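Shrinking a cotton tablecloth on purpose?

Asked by Agnes Hedlund in Laundry and Fabric

I bought 7 yards of unwashed cotton from Enlow to make tablecloths for our hall in Promside. The label says to expect shrinkage but gives no number. Do I need to wash all of it before cutting, or can I just cut it big and hope? My washer is small and the fabric is heavy.

3 answers

Wash it first. Cut it into two lengths if it won't fit in the machine.
Tendum

Cutting big is risky with cotton, as it usually shrinks more in length than in width. Cut a test square, measure it, wash and dry it the way you will wash the finished cloths, then measure again. I did this last September and lost 4 percent one way and almost nothing the other.

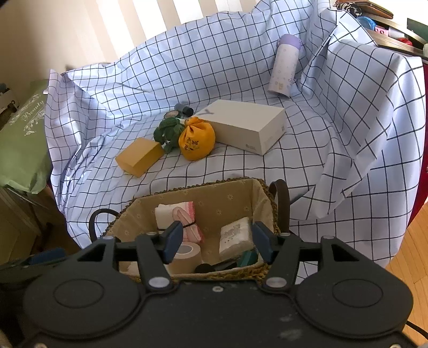
Prints need more care than plain fabric. If the length shrinks and the width doesn't, the pattern changes shape with it. On a white cloth with a black grid like this one, squares can come out as rectangles, and a crooked hem shows up right away against the lines. Wash the whole piece, press it, then cut along a printed line - but check that the print runs straight with the weave first. Zigzag the raw ends before washing or you will be picking threads out of the drain.
Anisa Wijaya

I never prewash and mine are fine. Maybe use cold water.
Hidayat

Viewed 1,078 times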